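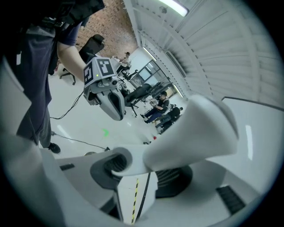
4. What changed for the staff

4.1 Before the grippers

The Lallora site packs and sorts returned baby goods, mostly monitors and night lights from the Lullby range. Until April all of it went by hand. Six people to a shift, two benches, one supervisor walking between them. Target of 2000 items a shift, rarely met in the first week of a month. We sat in on shifts before any automation was brought in and again after, same benches, mostly the same staff. Notes were typed up the same evening where possible. Not always possible.

The first thing staff raised with us was not job losses. It was breaks. Under the old set-up you could slow down for ten minutes and make it up later. Would the robot allow that? No one from management had an answer at the time and the question stayed open for weeks.

4.2 Teaching by hand

The Kovalchuk arm is not programmed line by line. It learns from people doing the job with a hand-held gripper, which records the movement (Figure 3). So the sorters became, for part of each shift, teachers. This was not in anyones contract. Pay for the teaching hours was set at the normal rate to begin with, then raised after complaints.

Figure 3. Demonstration work with hand-held grippers. One gripper is held by the standing worker and carries a cube with black-and-white square markers; a second is close to the camera. Other people are seated or standing further back.

What they said about teaching was mixed. Wrist ache came up in nearly every interview. Boredom too, picking the same item up and putting it down again, no box ever filled. But also some pride. Several people could tell whose habits the arm had picked up, a little turn before letting go, a pause over the tray. One sorter called it "my bit" and was cross when a later update smoothed it out.

In total 4000 demonstrations were kept for training. Those thrown away were not logged properly, which is a gap in our data and we would do it differently. Staff were not told which of theirs had been kept. They wanted to know. We think they should of been told.

4.3 After

With the arm running, the work at the benches split in two. Easy items go to the arm. Odd ones, cracked cases, wrong box, missing lead, go to people. Sounds sensible. In practise it means a person now gets a whole shift of awkward items with no easy ones in between, and the easy ones were where people rested and talked. Error reports from the benches came to more than 167 over the study period, nearly all of them on mixed parcels.

Supervisors liked the new layout better than sorters did. Less walking, fewer arguments over who takes which cage. Sorters said they were asked to explain themselves more, as every item on the bench was by definition a problem item.

Kodavitz, the agency that supplies the night shift, did not take part in teaching at all. Its workers met the arm for the first time when it was already live. Their answers are noticeably colder (see Table 2). They used "it" and "the thing", the day staff mostly used the name on the casing. Small point but it held accross all the night interviews.

Breaks, in the end, were fixed by a stop button at each bench. Anyone can press it, no reason given. Use was high at first and then settled, and two of the supervisors still would like it logged by name. The sorters are against.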